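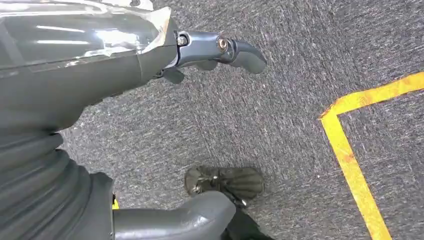
The first time we ran the wrist camera check at Trurside we skipped the floor zones altogether, and we ended up throwing out most of a morning's episodes, so please put the tape down before you touch anything else. That note came in from the Trurside bench after the first printing of this guide, and it is the reason Section 4 now begins with the floor. We were glad to get it. If you have an older copy where the zones come at the end, recycle it and work from this one.

Section 4. Setting up a cell for paired-view recording

Sasolness is our method for checking a learned grasp against two kinds of camera at once: the small ones at the wrists, which see the fingers and whatever is near them, and the one at the head, which sees the room. A policy that does well on one and poorly on the other usually has a set-up problem hiding in it somewhere, and this section is here to help you find that problem before you record, when it is still cheap to fix. Set aside a whole morning for your first cell. It gets a great deal quicker once you have done it, we promise.

4.1 Before you start

You will need the cell cleared of anything you don't plan to record, a roll of floor tape in a color that stands out well from your flooring, the Sasolness settings file for your robot, and a second person who can reach the stop button the whole time the arms are powered.

CAUTION: Keep hands, sleeves and lanyards away from the wrist and finger joints whenever the arms are powered, even if the software says they are holding still. A held joint can move without warning when a new settings file loads.

4.2 Laying out the floor

1. Park the base where it will start each episode and lower both arms to the rest pose.
2. Mark a zone in front of each place the robot will work. Run the tape in straight lines and press the corners down firmly with the heel of your hand.
3. Bring one arm out over each zone in turn with the gripper open, and look at the live wrist view. You want at least one taped corner showing, with plain floor on both sides of it. If you only see a straight length of tape, the corner finder has nothing to hold on to, and you should shift the arm a little and look again.
4. Save one still per zone and per wrist. These become your reference stills, and you will come back to them more often than you expect.

NOTE: Parts of the robot itself will often show up in the wrist view, and that is fine. The body mask in the settings file takes care of them, as long as you load the mask that matches the covers you have fitted.

4.3 Checking the grasp view

Once the floor is done, move on to the gripper. We like to use a long, dark, soft piece for this step. It is a hard case for the edge finder, and if the settings hold up on it they will generally hold up on easier things too.

1. Open the gripper and bring it to the piece slowly, at the training speed.
2. Close until the fingers hold the piece, then stop. Don't lift yet.
3. Look at the live view and confirm that you can make out the tip of the upper finger and the edge of the piece beside it. Both matter. The contact score is worked out from the small area between them.
4. Check the background for glare. Lights that look harmless from where you are standing can be very bright from down at the wrist. If the exposure reading goes above 200, bring it down by 2 steps and look again.
5. Save the still, open the gripper, and repeat with the other wrist if you are using it.

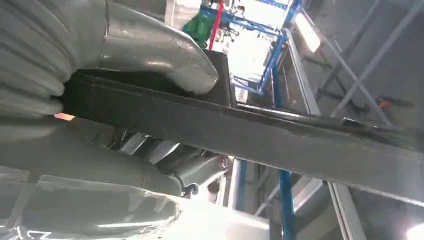

Figure 4-2. Wrist view with the gripper closed on a dark strip. Note the bright areas in the background.

Please be patient with this part. When we went back through the 2,413 episodes in our own Fukstead set, the ones with a weak contact score came mostly from cells where the exposure had been set with the gripper open and never looked at again – an easy thing to do at the end of a long day, and we did it ourselves more than once.

CAUTION: Don't reach in to straighten a piece while the gripper is closed on it. Open the gripper, back the arm off, and start again from step 1.

4.4 Checking the room view
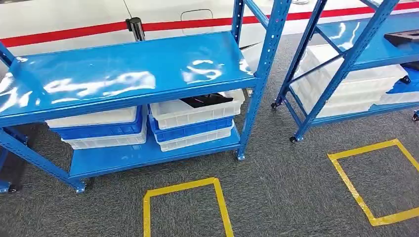
The room view tells the policy where to go before the wrist cameras take over, so it has to show the work area and the floor zone that belongs to it together. Raise or tilt the head until both are in view, and don't worry if a zone runs past the bottom or the side a little. What matters is that every shelf has its zone clearly in front of it, the way the two blue units here each have a yellow outline on the carpet before them. Glossy shelf boards will throw back white patches from the overhead lights, and the shelf finder can mistake a patch for an object. Turn on the glare filter if you have boards like these. If your shelving is on casters, lock them, and then check the room view again after any cleaning or restocking. A unit that has rolled even a short way will no longer agree with your reference stills.

1. With the head set, save a reference still of the room.
2. Run the pairing check. It matches the corners in the room still with the corners in the wrist stills and gives each zone a score.
3. Any zone that scores under 40 needs to be done over, starting from 4.2, step 3.
4. When all the zones pass, save the settings under the name of the cell and write that name on the cell card.

NOTE: If you use the Schwerdtfeger head mount, tighten the tilt lock by hand before saving. It can sag slightly as the morning goes on, and a sagging head looks just like a shelf that has moved.

4.5 If the pairing check fails

First look at the tape. Worn or dirty stretches near a corner are the most common cause, and a fresh piece laid over the old one is usually enough. Next, open the wrist stills and make sure the body mask hasn't covered the corner by mistake. If both of those look right, load the settings again and repeat the check with the room lights exactly as they will be during recording – we have seen a cell pass at noon and fail at four with the blinds up.

Once you have a pass, go on to Section 5, Recording your first episodes.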